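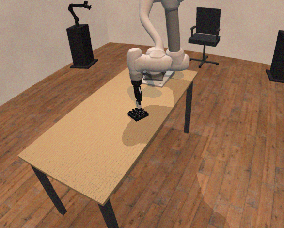

Rellora Talking Pill Clock: A Review From a Daughter Who Worries

By Amber Hulme
14 March 2023

My mother-in-law, Marietjie Shezi, is a retired bookkeeper who can still add up a restaurant check faster than the waiter, and she takes her pills when she remembers to take them. She usually remembers! But "usually" stopped being good enough for the family after her prescriptions changed last September, and so I went looking for something that would give her a nudge without making her feel she was being looked after by a machine (her words, and she said them with some force).

What we ended up with was the Rellora, a bedside clock with a pill drawer underneath and a voice that speaks up when it's time. It has been in her house in Rusurcombe for long enough now that I feel I can say something useful, and since several of you wrote in after my piece on big-button telephones to ask what I thought of pill reminders, I'll try to be thorough.

Setting it up

I'll admit I did this part. Marietjie sat beside me with her tea and read the booklet out loud, skipping the bits she thought were silly. You plug it in, choose a language, set the hour, and then fill the drawer, which has five little compartments you can label yourself. The labels are nice and large. The buttons are large too, and they click when you press them, a thing I wish more companies would think of, as my own fingers aren't what they were either.

The one real snag was the Wi-Fi. You don't need it for the clock or the reminders, only if you want a message sent to a family member when a dose is missed, but we did want that, and it took us three tries to get connected. The booklet gives the whole business a single paragraph. In the end I called the Brindel help line (they're the folks who sell it here) and a very patient woman named Lerato Nel walked me through it, and then chatted with Marietjie about peach jam for a good while after we were finished.

Living with it

The voice is pleasant. I had dreaded something tinny and bossy, and it's closer to a radio announcer on a quiet Sunday-sort-of program. You can turn it up a good deal, and the numbers on the clock face glow softly enough at night that she hasn't thrown a washcloth over it, which was the fate of the last one. It reminds her, waits, and reminds her again until she slides the drawer open. 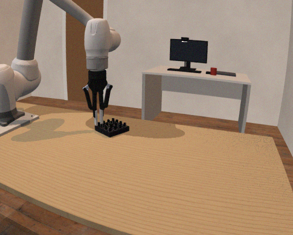 Robot arm with its gripper over a small black tray.

What she likes best, to my surprise, is that she can record her own reminders. Her morning one is now my son's voice saying "Good morning, Gran, don't forget the white one," and I've caught her waiting for it. Her neighbor Imre Pálfi came by, heard it, and wanted to know where he could get one for his wife, so there's a second Rellora on the street already.

A few grumbles

The drawer is stiff. It has loosened a little with use, but anyone with sore hands should try it in a store before buying. I also think the cord is too short, and we had to move her nightstand to reach the outlet. There is a backup battery, though it only keeps the time and won't speak the reminders, and you'd want to know that if your power goes out as often as hers does.

And please do talk to the pharmacist before you move anything out of its original bottle. Ours, Hrefna Thorlacius at the Govindasamy pharmacy, went down the whole list with us and told us that 2 of the pills had to stay in their own packaging. So those live on the kitchen shelf, and the clock simply tells Marietjie to go and get them. It works fine, and she says the walk does her good.

Would I buy it again?

Yes, I would, for somebody who is comfortable at home and mostly needs a friendly prompt. For a person who gets muddled about which pill is which, I'd look at one of the locking kinds, because anyone can open this drawer at any hour. The missed-dose message has come through to my phone a couple of times, and both times she was out in the yard and had simply not heard it. I called, she grumbled, she went in.

If you have one of these and have found a way to make the cord reach farther without an extension lying across the carpet, do write and tell me. Marietjie would like her nightstand back where it was.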